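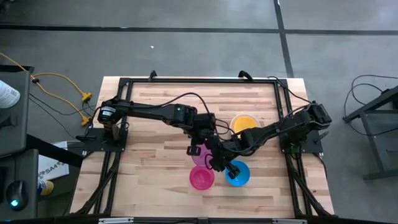 rustbelt_wagon
Section Moderator, Fuel and Exhaust

Moving this out of the general section so it doesn't get buried. The original post is below. Keep it on fuel tanks please, the carburetor talk has its own thread.

tan_interior wrote:
I have a rusty gas tank on my old wagon and I need to decide whether to line it or replace it. The car sat for 8 years in a barn outside Brudley before I bought it. It runs, but I'm on my third fuel filter since July and each one comes out full of brown grit. I pulled the sender and looked in with a flashlight. The bottom is orange with flakes along the seam. The outside of the tank is fine apart from surface rust around the straps.

The Josetska liner kit is cheap and I can do it at home. A new tank from Stitow is $400 plus shipping. I'm not trying to win any shows. I want to drive it on weekends and not get stuck.

gearoil_pete
Posts: lots
Replace it. I lined a tank in my pickup and it was good for two summers, then the liner let go in sheets and blocked the pickup tube. I had to cut the tank open to get the stuff out, so I ended up buying a new tank anyway.

slowlane
What prep did you do? Every liner failure I've read about comes down to somebody pouring it in over loose rust or a damp tank. Mine has been in there through a lot of winters with no trouble. I did the acid wash, rinsed it, then dried it with a shop vac on the blow side for most of a Saturday.

gearoil_pete
I followed the sheet that came with it. Wash, etch, rinse, solvent, dry. You can't see behind the baffles, so you don't know if it's clean or dry back there. That's my problem with the whole idea.

slowlane
Fair on the baffles. I'd still say a lot depends on the tank. Mine is a plain box with one baffle. If his has a bunch of compartments I'd lean your way. 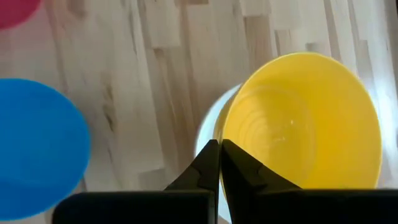 Reading time for this page: 8 minutes

tan_interior
It has two baffles from what I can see through the sender hole, and the filler neck is soldered in at an angle. I tapped along the bottom with a screwdriver handle and didn't find any soft places. One seam has a stain on the outside but it wipes off and doesn't come back.

chokecable
A stain at the seam is usually a pinhole. Gas will seep, dry and leave that color. Clean it well, fill the tank, leave it overnight and look again in the morning with a good light. If it's back, your decision gets easier.

On the Stitow tanks, measure before you order. I bought one for my sedan and the strap channels were in the right place but the sender opening was turned a little from stock. The float hit the side of the tank and the gauge would never go below a quarter. I bent the float arm and it's fine now, but I was mad about it for that money.

northslope
I have the same tank from Stitow and had no fit problem at all. It might depend on the year. Mine came with a new lock ring and gasket. The paint on the outside is thin, so I scuffed it and put on two coats of chassis black before it went in. Put something between the straps and the tank, too. I used strips cut from old rubber mat and later read that rubber holds water there, so I changed to the tar paper kind the factory used.

gearoil_pete
Agree on the straps. That's where my first one rusted through.

radiator_shop_guy
There's a third choice. A radiator shop can boil the tank out, and if there's a bad section they can cut it and solder in a patch. We used to do a couple a week and now it's maybe one a month. Price depends on where you live. Call first, since plenty of shops won't touch fuel tanks anymore. The one in Brudley still did the last I heard, but ask.

tan_interior
I didn't know anyone still did that. The nearest shop I could find online is 45 miles away, so Brudley would be a lot better. I'll call.

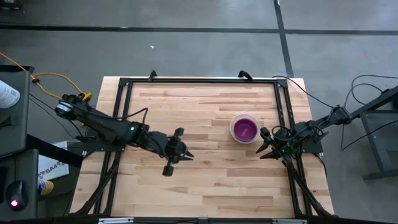
firsttime_owner
Do I need to drain the tank before taking it down?

radiator_shop_guy
Drain it as far as you can before you loosen the straps. Gas is heavy and it moves when the tank tips. Do it outdoors, battery disconnected, with the fuel going into proper gas cans. Take the sender wire and ground off before lowering the tank the last few inches, and cap the line so it doesn't drip on your face.

firsttime_owner
Thanks. Mine has no drain plug so I guess I'll siphon it.

chokecable
Use a hand pump with a long hose. Old gas is nasty stuff. And don't put it back in the car or in your mower.

slowlane
Back to the liner question. If the tank passes chokecable's overnight test and the Brudley shop will boil it out, I don't see why you'd need a liner or a new tank. Keep it full over the winter and it won't flash rust nearly as fast. The liner is for tanks that are already weeping a bit.

gearoil_pete
The liner is not for tanks that are weeping. The Josetska sheet says to fix holes first. A weeping tank is a scrap tank or a patch job.

slowlane
Their sheet says it will seal pinholes. I have it in front of me. Larger holes have to be fixed first.

gearoil_pete
Then they changed it. Mine didn't say that.

northslope
Whatever you do, replace the rubber hoses between the tank and the hard line at the same time. Our pump gas is 10 percent ethanol and the old hose goes soft inside while the outside looks okay. I found bits of hose in my filter mixed in with the rust and blamed the tank for all of it. Cut one of your old filters open and spread the grit on a white paper towel. Rust will stick to a magnet and rubber won't.

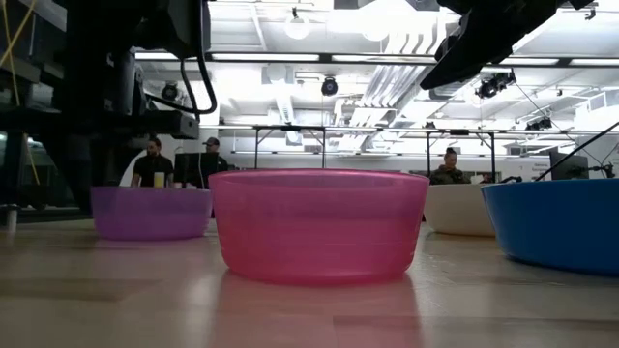
I'd also blow out the hard line while the tank is down. Disconnect it at the pump, put a rag and a can on the end, and use low pressure from the front going back. Mine had a plug of rust sitting in the low spot ahead of the axle. With that left in there I would have been changing filters all over again with a clean tank.

The other thing is the sock on the pickup tube. If it's gone, and it usually is on these, get a new one. Bugti sells them separately from the sender.

tan_interior
Update. I cleaned the seam and filled it last night. The stain was back this morning, small but there. Cut a filter open too and it's nearly all rust, with a few black crumbs. So new hoses either way.

The shop in Brudley said they'll look at it but won't give a price until it's on the bench. If the patch comes out close to what Stitow wants I'll just buy the new one.

gearoil_pete
Buy the new one.

slowlane
Let them look at it first. It costs you a drive.

chokecable
If you do order, get the sender gasket from somewhere else. The one in my box was cork and it leaked.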